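Assessing Whether a Chore Is Ready for a Machine: Guidance for Laundry and Linen Rooms

Published by the Brurka Centre for Domestic and Workshop Automation
Last revised 2020-08-24

Purpose of this guide

Laundries, care homes and small repair shops regularly ask the Centre whether a given task can be handed to a robot. The question is seldom answered well by a supplier's film, which shows a single good attempt with an article chosen to suit the machine. This guide sets out a method for testing a chore on your own premises, with your own articles and your own staff. It takes the handling of garments as its main case, as this is the task on which we receive the most enquiries.

The method applies equally to other work. Users at the Dunano workshops have followed it for sorting fixings and for loading trays, changing only the wording of the record sheet.

Before you begin

You will need:

A flat table at a height the machine can reach, with a surface that does not shine.
A mixed batch of articles taken from normal work.
A record sheet with one line for each attempt.
A clock visible to the person keeping the record.
One member of staff who is familiar with the emergency stop and has no other duty during the trial.

Do not sort the batch in advance. If your garments arrive from the dryer inside out, they should reach the table inside out.

Step 1. Write the chore down as separate actions

"Folding the laundry" is too broad to be tested. For a shirt, the chore consists of at least the following: taking one article from the pile, finding an edge, opening the article out, turning it the right way if necessary, laying it flat, making each fold, and moving the finished article to a stack. Give each action its own column on the record sheet.

Most machines now offered for sale perform the last three actions acceptably when the article has been laid out by hand. The earlier actions are where the greater part of the difficulty lies. In the Centre's own trials, 1,287 attempts were recorded on mixed garments, and 493 of them reached a flat, correctly turned article without help. The remainder needed a member of staff to step in at least once.

Step 2. Set a standard for each action

Decide what will count as done before the first attempt is made. For opening out, we recommend the following wording: "The article lies on the table in a single known position, with no part doubled under." For turning, we recommend: "All seams are on the inside."

Standards should be those you already apply to staff. It is not reasonable to ask for sharper folds from a machine than from a person, nor should a lower standard be accepted because the machine is new.

Step 3. Test the grip first

Cloth changes shape as soon as it is touched, and a machine that holds the wrong part will carry the fault through every later action. Begin with the grip alone. Ask the machine to take hold of one layer, lift it a short distance and stop. Record whether it holds one layer, two layers, or none.
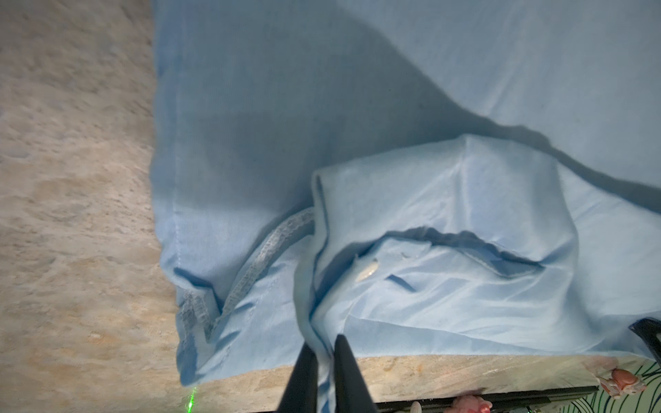

Seams deserve particular attention. A serged seam is thicker and stiffer than the cloth on either side, and some systems treat it as the outer edge of the garment. On an article that is partly inside out, several seams may be showing at once, and the machine must decide which of them leads to an opening. Carry out at least ten grip attempts on articles in this condition before going further.

Labels and tags should be left in place. Removing them makes the test easier and the result less useful.

Step 4. Run the full chore

Once the grip test is complete, run the whole sequence. Observe the following rules:

Start the clock when the machine first moves and stop it when the article is on the stack.
If a member of staff touches the article, the machine or the controls, record one intervention.
If the machine drops the article and recovers it unaided, do not record an intervention. Leave the clock running.
If nothing useful has taken place for two minutes, end the attempt and record it as incomplete.

Keep the lighting as it is on a working day. Strong light from one side casts shadows across folds, and these can be mistaken for edges. If your room has such lighting, the trial should include it.

Step 5. Repeat with other articles

A result for towels says very little about shirts. The Ackroyd linen service completed 378 attempts on hand towels with few interventions and then found that the same settings could not be used for pillowcases, where the machine repeatedly closed on both layers at the opening. The settings were revised in November and the trial was begun again from Step 3.

Step 6. Read the results

Add up the interventions for each action separately. A single overall score should not be used, as it hides the action at fault. A machine that fails only at turning may still be of value if staff turn the garments beforehand. A machine that fails at taking one article from the pile will need a person beside it throughout.

Compare the time with that of a trained member of staff working on the same batch. Include the minutes spent on restarts, cleaning and adjustment.

Present position

On the evidence held by the Centre, flat articles of one size can be folded by machine in settings where the volume is high. Mixed garments cannot yet be left to a machine without supervision. For premises handling fewer than 3,000 articles a week, we advise a trial only, with no purchase until Steps 3 to 6 have been completed on site.

Record sheets may be requested from the Centre's Pruvwood office. Completed sheets are welcome and will be kept with the premises' name removed.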